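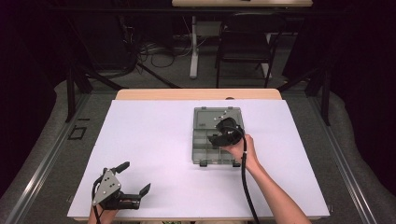
The small parts store at Radard has been sorted again, and this page shows how it looks now. It covers the boxes, the labels and the shelf they go back to. For years the little things lived in jam jars and envelopes, and finding a washer could take longer than fitting it. Most have now moved into divided boxes like the grey one on the white board, with its small rectangular cells and two black clasps along the near edge. The box has a see-through body, a help when it is stacked with others. A few tiny white and silver pieces are in one of the cells towards the top.

Somkiat Rojanasak drew up the layout in May and Gualtiero Sala wrote the labels. The notes below are for anyone who uses the store.

The board
Sorting is done on a white board laid over the table. Small pale parts are harder to see against white, so tip those into a dark tray first. Wipe the board down afterwards — grit gets into the cells and stays there.

The cells
One kind of part to a cell. If a cell is full, start another beside it and add a second label. Please don't top up a cell with something that is nearly the same size. We found three lengths of screw in one place last time and had to measure the lot.

The clasps
Close both before lifting a box. Carry it flat, with the lid up. Parts can slip under the dividers if a box is stood on its side, and then the whole thing has to be emptied.

The labels
Labels go on the short end, facing out. Box 11 is electrical, and box 102 is the one for odd bits waiting to be identified. The numbers jump because the old Brunner cabinet used the ones in between and its drawers are still in use.

The shelf
Boxes go back on the Foritz shelving by the door, lowest number at the left. The bottom shelf is kept for bags of more than 100 pieces, which are too heavy to go higher up.

Still to do
The Urkano spares have not been sorted. They are in two cartons under the bench, and Gualtiero would like to be there when they are opened.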